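The Dellside Library closed its reading room on January 25, 2020, and I have been asked by several former members to set down what became of the local newspaper collection. I served as its cataloger for the final years, and the account below is given in that capacity.

The collection held 1,438 bound volumes. Most were runs of the *Grunley Observer*, with shorter runs of two farm weeklies and one church paper that changed its title four times. The binding was uneven. Volumes from the early years were sewn and have lasted well; those from the middle years were glued, and the spines give way when opened past the halfway point. 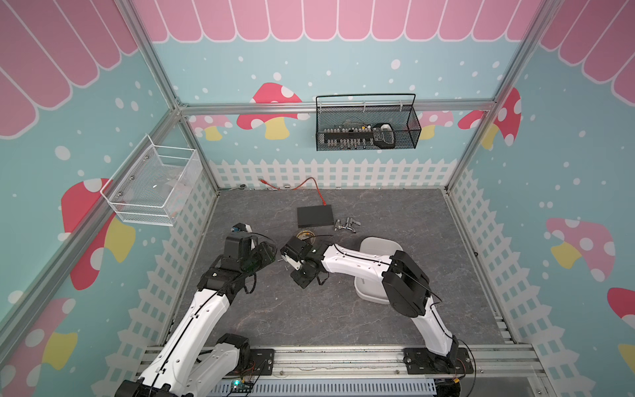
Where are the volumes now? The greater part went to the county store at Rundach, where they may be consulted by written request, and 179 duplicates were offered to schools in the district.

Readers should allow two weeks for a reply from Rundach. Requests must state the title, the year and, where possible, the month. The staff will not search by family name -- that service ended with the reading room -- but they will supply a copy of the printed index for a small charge.

The index deserves a word of its own. It was begun by Anatole Leblanc, who worked from the March issues forward in each year and returned to January and February only when the rest was complete. The practice explains why entries for the winter months are written in a different hand and follow different rules for place names. Rengifo Farm, for instance, appears under R in one part and under F in the other. Both forms should be checked before a search is abandoned.
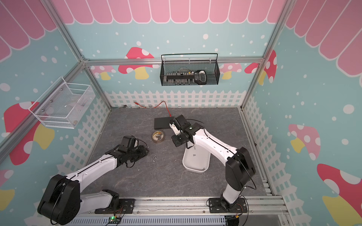
Marriage notices present a further difficulty. The *Observer* printed them on the back page until its change of owner, and afterward placed them wherever a column fell short. Leblanc recorded those he found, but he did not claim to have found them all. I have since added 35 notices to the list, most of them taken from pages given over to livestock prices.

Corrections to the index are still accepted. They should be sent in writing, with the volume and page, and will be entered in the Rundach copy when it is next revised.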